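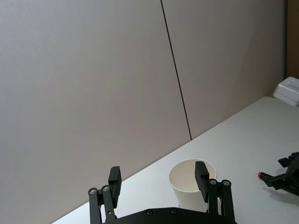
The Well at Restgate

Bogumił Gajewski did not believe in the well, and he told the woman at the ticket window so before he paid.

"It's five dollars either way," she said.

He paid. His sister had made him promise. She had been to Restgate in April, drunk from the well, and come home to Jullow with her knee cured, or so she told everyone at church. Bogumił had watched her go up the stairs since then. She still took them one at a time and held the rail.

The line ran past the gift shop. A sign by the door said 982 people had been healed. It didn't say of what, or who had checked.

"Could be colds," he said to the man in front of him. "Colds go away."

"My wife's cousin had shingles," the man said.

"Those go away too."

The man turned around and studied the back of the next person's coat for the rest of the wait.

It was nearly noon when Bogumił got to the front. A boy in a green vest handed him his water and told him to think of one thing he wanted mended. There were 200 people behind him, so would he please think of it fairly fast.

He had meant to think of nothing. He had planned it on the bus. But he thought of the Malinowski house, the yellow one at the end of Gremari Street, and of the letter he had put through its door thirty years ago and never heard a word about. He thought of it for maybe a second.

The water tasted like pennies.

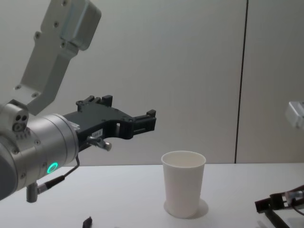
White tabletop, light gray metal, a green light glowing.

"Well?" his sister said on the phone that night.

"It tasted like pennies."

"But do you feel anything?"

"I feel like I spent five dollars."

She sighed and told him about the knee again. He let her. When she was done he asked, in the voice he used for asking about the weather, if she knew who was living in the yellow house these days.

"Why?"

"No reason," he said. "I might walk by there."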